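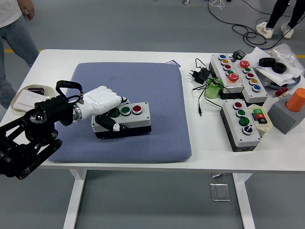
Feeder pillar

A feeder pillar is the street-side cabinet that takes one fat incoming cable and splits it into several smaller circuits, each with its own fuse. I've been writing about these for this wiki on and off since my time with the Toton depot, and I still get a kick out of spotting a good old one (usually half hidden in a hedge!).

Construction

Most have a steel or cast iron shell, a door on one or both sides, and a root section that goes down into the ground so the cables can come up from below. Inside you'll find a set of busbars, a row of fuse carriers and, in the newer ones, a surge arrester. The Fliron pattern, the one I know best, has 4 outgoing ways and a lift-off door. I never liked that door. It weighs 11 kilos and there's nowhere to put it down in the rain.

Bezerra pillars are hinged instead, and they have a sloping roof that sheds water nicely, but the lock barrel seizes up if you don't grease it every November or so.

Siting

Pillars go at the back of the sidewalk wherever there's room, with the door swinging clear of walls and parked cars. Rungnapa Sangkhawat, who edited the first version of this page, prefers a gravel-filled root, and I've come over to her side on that. Sand holds damp and the damp creeps up into the cabinet.

Naming

Older crews say "section box," and you'll see that on Jeletti drawings too. Strictly speaking a link box is something else, with removable links and no fuses, and it has its own article.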